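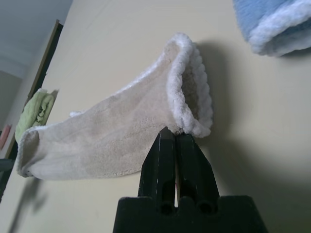 Brodie Rakena's comment on the last version of this section was that a person folds a pair of socks without looking and he would like to know why he should spend an evening teaching a machine to do it slowly. It is a fair question, and it has been left at the head of Section 6 because the rest of the section does not fully answer it. If you want laundry put away tonight, fold it yourself. If you want to find out what the Tollov arm can and can't do with soft items, read on.

6. SOFT ITEMS: SOCKS AND SMALL TOWELS

6.1 What this mode does

Soft Items mode lets a two-finger gripper pick up one piece of cloth at a time, lift it, and lay it down in a place you have set. It does not sort a load. It does not match pairs, turn socks right side out, or find the one stuck inside a pillowcase. The sales page for the Kalteo software calls this "laundry assistance." Read that as help with one small part of laundry, with you standing next to it.

6.2 Before you start

You will need:
- the arm, clamped to the table and calibrated (Section 3)
- the wrist camera, plugged in and focused (Section 4)
- a smooth, plain tabletop
- a few clean, dry socks
- one or two small towels

Thick, fuzzy socks are the easiest place to begin. The fingers have something to close on, and a plush cuff stands up from the table enough for the camera to find it. Thin dress socks lie flat and the fingers tend to slide over them. Leave those for later, or leave them out for good.

NOTE: Pale socks on a pale table are harder for the camera than they are for you. If the outline on the preview screen breaks up or jumps around, put down a darker mat and start over.

CAUTION: Keep hands, hair, sleeves and drawstrings clear of the arm whenever the motor light is on. The gripper can't tell your cuff from the sock's.

6.3 Setting the grip

1. Turn the arm on and wait for the motor light to stop blinking.

2. Open Settings, then Gripper, then Soft Items.

3. Set Grip Force to 80. The scale runs to 200, and the upper half is meant for hard objects. Do not go there to fix a sock that keeps slipping.

4. Set Lift Speed to 80 as well. Faster settings look better on video and drop more socks.

5. Press Save. If you leave the page without saving, the old values come back and no message appears.

NOTE: Earlier copies of this manual gave a higher force for towels. Lorraine Fairweather ran the towel test again on the current fingers and the higher number made no difference except to leave pinch marks, so use the same setting for both.

6.4 Teaching the first pick

1. Lay one sock on the table with the toe toward the left and the cuff toward the right. Flatten the toe by hand.

2. Move everything else to the back of the table or off it. Other cloth can stay in view once the arm is trained, but during the first few picks it only confuses matters.

3. Press Teach. Guide the gripper by its base until the fingers are on either side of the lower edge of the sock, a little below the cuff.

4. Press Close. The fingers should pinch one fold of cloth. If they close on the whole width of the sock, open them and back off.

5. Raise the arm slowly until the cuff is clear of the table and the toe still touches it. Stop there and look at the preview.

6. If the sock holds, carry it to the drop point and press Open.

7. Press Keep to store the pick or Discard to throw it out. Be strict. A lucky grab that you keep will teach the arm to be lucky, and it won't be.

8. Put the sock back at a slightly different angle and repeat.

You will want a lot of repeats. Our own starter set has 307 kept picks in it, made over most of a September by Sota Kamata and Huia Lockyer, and it still goes wrong on a sock that is bunched up in the middle.

CAUTION: Don't pull on a sock while the gripper is closed. Press Open first. If the fingers don't release, press the red stop button and wait for the motor light to go out.

6.5 Running without guidance

1. Load your stored picks from the Library page.

2. Place one sock on the table inside the marked area.

3. Press Run and keep a hand near the stop button.

4. Watch the whole pick. The arm will report "Complete" when the fingers have opened at the drop point, whether or not there was a sock in them. This is a known fault. A fix has been promised in the Vurby sensor update, and until it comes the message means very little.

6.6 If it doesn't work

The fingers close on air. The camera focus has drifted, or the table height has changed. Redo Section 4.

The sock lifts and then slips. Check that the pinch is on the edge, close to the cuff. Lower the speed before you touch the force.

The gripper catches a loose loop of yarn. Stop the arm, open the fingers and free the loop by hand. Don't let the arm finish the move, or you will have a long thread and a ruined sock.

The arm goes for the wrong item. Take the other item away. There is a Target setting for this, and Warrick Ashby has had some luck with it on towels, but we haven't been able to get it to behave well enough to recommend.

6.7 What to expect

A careful user with good socks can get steady single picks. Folding is a separate matter — see Section 7, which covers a towel folded once, in half, along its long side. Pairing is not covered anywhere in this manual. The Wieczorek add-on is sold for that purpose, and we have not seen it work on socks from an ordinary drawer.

When you have finished, lower the arm to its rest position, turn it off at the switch, and put the socks away by hand.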